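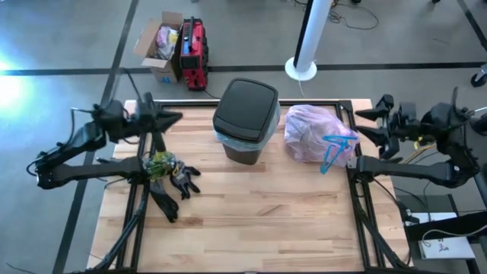

## 7 August 2019, two-arm table, bin liner task

Okay, so we're finally on the liner task and I'm writing this up before I forget which runs were which (last time I left it a day and had to rewatch everything, never again).

Layout is the one Maarten and I settled on: bin with the swing lid at the top middle, clear liner tucked over the rim, pink bag to its right. Gloves over by the left arm, hanger lying on the pink bag. Both arms park with the grippers open before each run, and that's now a rule! Half my trouble on the Hoekstra set came from runs that began with one gripper shut, and the model picked up a silly little open-and-close at the start of everything.

**Count for today:** 57 runs recorded, 4 thrown out. Total for the Vamitico set is now 918.

The four I tossed:

- two where I bumped the left leader arm reaching for my coffee
- one where the right arm stopped responding halfway through, came back after a restart
- one where I just forgot what I was doing and put the gloves down in the wrong spot

I kept the ones where the lid swung back and I had to go at it a second time. Maarten Visser would rather cut them. I think we need them, because the lid is going to swing back on the model too and it has to have seen somebody recover from that. We've agreed to tag them "retry" so either of us can filter them out later and we can stop arguing about it over lunch.

### Stuff I noticed

The thin plastic is miserable. With the hanger I can be sloppy by a finger's width and still get it, but with the liner I have to come in low and pinch a fold, and if I miss the fold the pointed tips slide right over. My best runs were the slow ones. Average for a good one was 19 seconds once I'd warmed up, and whenever I tried to beat that I made a mess of it.

Also there's bad glare on the floor on the left side. It isn't on the tabletop but I'd still like to try a batch with the blinds down and see if the Sineo viewer stops complaining about exposure.

I caught myself always doing the hanger first, then the bag. Every single run until lunch! So the afternoon batch has the order mixed up, and I wrote the order into the run notes each time. Morning ones are all hanger first, no need to check.

### Next

- swap in other bags from the cardboard box, the yellow stuff for a start
- move the bin a bit left, then a bit right, so it isn't always in the same place
- ask Faletus about spare fingertips, want them here well before October
- train a quick one on the afternoon batch only and compare with the full day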